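手持ちグリッパーの左右が記録上で入れ替わったときの直し方

ケーブル付きの手持ちグリッパーを2台使って両手作業のデモを集めていると、収録の途中から左右の記録が入れ替わることがあります。画面には両方の波形が出続け、エラーも出ないので、収録中には気づきにくい不具合です。このページでは、入れ替わりの見つけ方、データの直し方、再発を防ぐための配線と設定をまとめます。

対象は、Tastiaの小袋仕分け作業(箱に入った個包装の菓子を卓上に並べ、種類ごとに取り分ける作業)を収録している人と、そのデータでアームを動かす人です。収録ソフトはDadeoを前提に書いています。ほかのソフトでも考え方は同じですが、メニューの名前は読み替えてください。

起きたこと

8月の収録で、エピソード2563の途中から左右が入れ替わりました。そのあとの76エピソードも、すべて入れ替わったまま保存されています。

見つかったのは収録のときではなく、アームでの再生試験のときです。右のアームが小袋をつまみに行くはずの場面で左のアームが動き出し、卓の中央を越えて箱の側面を押しました。速度制限をかけていたため、箱がずれただけで済んでいます。非常停止はPascal Ponsさんが押しました。人は柵の外にいて、けがはありません。

ログを追うと、次の順番になっていました。

1. 片方のグリッパーのケーブルが卓の縁に引っかかり、コネクタが半分抜けた。
2. 接続が一瞬切れ、Dadeoが自動で再接続した。
3. 再接続のとき、OSが割り当てる機器番号が変わった。
4. Dadeoは機器番号の若いほうを左として扱う設定だったため、左右が入れ替わった。

切れていた時間が短く、欠損フレームの警告が出るしきい値に届いていませんでした。警告が出なかったのはこのためです。

用意するもの

・収録用PC(Dadeoの管理者権限があるもの)
・手持ちグリッパー2台と、それぞれのケーブル
・ケーブルを留める面ファスナーのバンド
・卓上クランプ、または配線クリップ
・油性の白ペン(本体に識別名を書くため)
・やわらかい小袋(個包装の菓子など、握って形が変わるもの)

再生試験までやり直す場合は、アームの非常停止ボタンを操作する人がもう一人必要です。一人しかいないときは、手順6までで止めてください。

手順1 収録と再生を止める

疑わしいデータが見つかったら、先に再生側を止めます。Dadeoの「再生キュー」を開き、該当するデータセットを保留にしてください。学習ジョブが走っている場合はそちらも止めます。

収録中であれば、いまのエピソードを破棄せずに「中断して保存」を選びます。破棄すると接続ログも一緒に消えてしまい、いつ入れ替わったかを調べられなくなります。

グリッパーのケーブルはこの時点では抜かないでください。抜き差しすると機器番号がまた変わり、いまの状態がわからなくなります。

手順2 入れ替わりかどうかを確かめる

左右の入れ替わりに似た症状がいくつかあります。先に切り分けておきます。

片手だけ開閉させる
右手のグリッパーだけをゆっくり開閉し、画面の「右・開度」が動くかを見ます。「左・開度」が動いたら入れ替わりです。両方が動く場合は、片方の信号を二重に読んでいます。その場合はこのページの手順では直らないので、「機器の重複登録」のページに進んでください。

位置の軌跡を見る
右手のグリッパーだけを持ち上げ、位置の表示を確かめます。開度は正しいのに位置だけが逆になることがあります。位置と開度は別の経路で入ってくるので、必ず両方を見てください。今回は両方が逆でしたが、以前Kwiatkowskiの収録室で出た例では位置だけでした。

映像と合わせる
映像と開度の波形を並べて再生し、指が閉じた瞬間に波形が下がっているかを見ます。映像の割り当ては機器の固有番号で決まるので、開度が入れ替わっても映像は元のままです。この食い違いが一番の手がかりになります。

注意点として、本体のランプは切り分けの役に立ちません。緑の点灯が示すのは電源と通信が生きていることだけで、左右の割り当てが変わっても緑のままです。

手順3 いつから入れ替わったかを調べる

Dadeoの「接続ログ」を開き、再接続の行を探します。標準の表示では短い切断が省かれているので、表示の設定で「しきい値未満も含める」に切り替えてください。

再接続の行が見つかったら、その時刻を含むエピソードを開き、前後の機器番号を書き留めます。前後で番号が同じなら入れ替わりは起きていません。番号が変わっていれば、そこが境目です。

再接続が何度もある場合は、全部を確認します。奇数回入れ替わった区間だけが逆になっているので、最初の境目から最後までをまとめて直すと、正しい区間まで壊してしまいます。

手順4 データを直す

元のデータには手を付けず、複製を作ってから作業します。

1. 対象の範囲を選び、「複製を作成」を押す。名前の末尾に「_lr」を付ける。
2. 境目を含むエピソードは、範囲から外して別に置く。
3. 残りのエピソードを選び、「チャンネルの入れ替え」で左・開度と右・開度、左・位置と右・位置をそれぞれ入れ替える。
4. 「映像」のチェックは外しておく。映像は入れ替わっていないので、ここにチェックを入れると今度は映像が逆になる。
5. 実行したら、範囲の最初、中ほど、最後から一つずつ開き、手順2の「映像と合わせる」をもう一度やる。

境目を含むエピソードは、途中で左右が変わっているうえに切断中のフレームが補間で埋められています。直して使うこともできますが、Tastiaでは使わないことにしました。エピソード2563も学習から外してあります。数が足りなければ収録し直すほうが早く済みます。

複製したデータの備考欄には、直した人の名前、対象の範囲、入れ替えたチャンネルを書きます。備考欄が空だと、次の人が同じ範囲をもう一度入れ替えることがあります。一度これをやって、Benedita Bragançaさんと二人で半日つぶしました。

手順5 機器の割り当てを固定する

入れ替わりの直接の原因は、左右を機器番号で決めていたことです。これを固有番号での指定に変えます。

1. 「設定」から「入力機器」を開く。
2. 「割り当て方法」を「番号順」から「固有番号」に変える。
3. 左に使うグリッパーだけを接続し、「左に登録」を押す。
4. 左を抜き、右に使うグリッパーだけを接続し、「右に登録」を押す。
5. 両方を接続して保存し、Dadeoを再起動する。

登録が済んだら、本体にも識別名を書きます。シールは握っているうちにはがれるので、白ペンで軸の部分に直接書いてください。手で隠れる場所や、指の動く部分の近くは避けます。同じ識別名をDadeoの機器名の欄にも入れておくと、画面と現物を見比べるときに迷いません。

同じ画面にある「再接続時の動作」は「自動で続行」から「収録を停止」に変えておきます。切れるたびに収録が止まるので手間は増えますが、入れ替わったまま何十本も録るよりはましです。

欠損フレームの警告のしきい値も下げられます。ただ、下げすぎると通信の揺らぎでも警告が出て、そのうち誰も見なくなります。うちでは警告のしきい値は変えず、再接続での停止だけを使っています。

手順6 ケーブルの取り回しを直す

設定を変えても、コネクタが抜ければ収録は止まります。ケーブル側にも手を入れます。

本体側の余裕
グリップの根元から出たところでケーブルに輪を作り、バンドで本体に留めます。引っ張られた力がコネクタに直接かからないようにするためのものです。輪を小さくしすぎると被覆に折れ癖がつき、中で断線します。

卓の縁
引っかかりやすいのは、卓の縁とテーブルクロスの端、それに椅子の背や肘です。ケーブルは手を伸ばす側の外を通し、作業する面の上を横切らせないようにします。丸い卓は縁にクリップが効きにくいので、クランプで留めるか、卓の下に下ろして脚に留めてください。籐の椅子は編み目や枠にケーブルが入り込むことがあるため、近くに置くなら座面の下に通さないようにします。

テーブルクロス
ビニールのクロスは滑りやすく、手首で押しただけでもずれます。ケーブルがクロスの下に入り込むと、クロスごと引かれて箱や袋が動きます。折り目の盛り上がりにも小袋が引っかかるので、収録前に手で伸ばしておきます。

PC側
PC側のコネクタも確認します。ハブを挟んでいる場合は、左右を同じハブに挿してください。別々のハブに挿すと、片方だけ再起動したときに番号がずれます。固有番号で登録してあれば左右は入れ替わりませんが、時刻のずれが残ります。

留め終わったら、グリッパーを持って卓の一番遠い隅まで手を伸ばし、ケーブルが張らないことを確かめます。左右とも、座った姿勢と立った姿勢の両方でやってください。Mỹ Ôngさんのように立って収録する人がいると、座った姿勢だけで決めた長さでは足りません。

手順7 確認用のエピソードを録る

設定と配線が済んだら、短いエピソードを録って左右を確かめます。動作は次の順に決めてあります。順番が決まっていると、波形を見ただけで左右がわかります。

1. 両方のグリッパーを開いた状態で卓の上に構え、動かさずに待つ。
2. 左だけを閉じて、開く。
3. 右だけを二回続けて閉じて、開く。
4. 左で小袋を一つつまみ、持ち上げて元の場所に置く。
5. 右で別の小袋をつまみ、同じように置く。
6. 両方を開いて待ち、収録を止める。

小袋は、端のぎざぎざした部分ではなく中ほどをつまみます。端は薄く、開度の値が全閉とほとんど変わらないため、波形では空振りと見分けがつきません。表面が光る袋は映像の上で輪郭が飛びやすいので、窓を背にした席では、指のパッドが映っているかも録る前に見てください。

録り終えたら、収録を続けたまま片方のケーブルをわざと抜く試験もします。収録が止まり、挿し直したあとも左右が変わらなければ合格です。

個包装の菓子を並べた卓では、次のように、手前のグリッパーの青いパッドの間に小袋が入り、もう一方の器具のケーブルが卓の右側へ回って下りる配置になります。 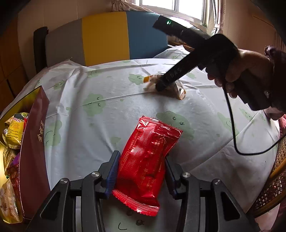
手順8 再生試験をやり直す

直したデータでアームを動かすのは、手順7の確認が終わってからです。最初の一回は小袋と箱を卓から下ろし、速度を最低にして、確認用のエピソードだけを再生します。左だけが閉じる場面で右のアームが動いたら、その場で非常停止を押し、手順2に戻ってください。

問題がなければ小袋だけを戻し、次に箱を戻します。速度を上げるのは最後です。再生中は、非常停止の担当者は画面の操作を兼ねません。

終わったら、手順1で保留にしたデータセットのうち、元のほうは保留のまま残し、「_lr」の付いた複製だけを再生キューに戻します。元のデータの削除はBarbara Ostrowskiさんに依頼してください。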